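Mundska fitted sheet and Jolmont comforter, after one winter of use

I bought these two things for the same bed, so I review them together. The sheet is the brushed one from Mundska, in the colour they call rust. The comforter is from Jolmont, the satin one, in a colour between salmon and peach. Together they cost me more than I wanted to pay, but my old set had served me for 14 years and was thin like paper in the middle.

I sleep badly when I am cold, and my bedroom is on the north side. Please read my opinion with this in mind. A person who is always warm will maybe not agree with me.
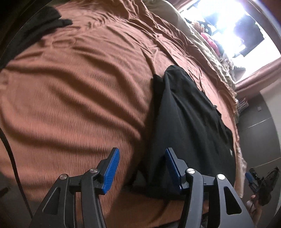
Page last changed: April

First the sheet. The brushed side is very pleasant on the feet, and it does not give this cold shock in the evening that I know from plain cotton. It creases a lot. I iron my pillowcases but I refuse to iron a sheet of this size, so I pull it straight in the morning and in the evening it has its folds again. If you like a bed as in a hotel, take a different fabric.

The corners are deep enough for my mattress, a Ferrand with a thin topper on it. The elastic goes all the way round, and the sheet has not jumped off in the night, even at the corner near the wall where the old one always did.

Washing: the label allows 60, I wash at 40 with the liquid soap. The first wash left a lot of fluff in the filter of the machine, the second one less. Wash it alone at the beginning! I put a white towel with it, and the towel is now a little pink. The colour of the sheet itself has stayed good.

Now the comforter. I was not sure about satin, because my aunt had a satin cover which slid to the floor every night. The Jolmont slides also, but only if I leave it completely free. When I tuck the bottom end under the mattress, it stays until morning. The filling is even, and after shaking it comes back to its height quickly.
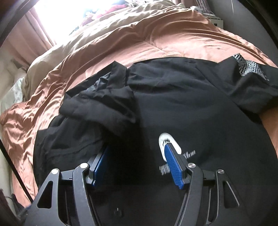
Black clothing on the Jolmont comforter

What I like less is that satin catches on everything. A dry fingernail is enough to make a small pulled thread, and I have two of them already near the top. Rosine Texier, who has the same model in grey, puts a cotton cover over hers from the first day. This is sensible, but then you do not see the shine, and for me the shine was half of the price.

I wrote to the shop about the pulled threads. A Mr Aurélien Delaunay answered politely that this is normal wear and sent me instructions to push the thread back with a blunt needle. It works -- if you have patience and good light.

For comparison, I tried before a comforter from Mendura. It was lighter and easier to wash, but I needed a blanket on top from November.

The sheet I would buy again, in the same size. The comforter I would buy only with a discount, or for a guest bed where it is not used every night.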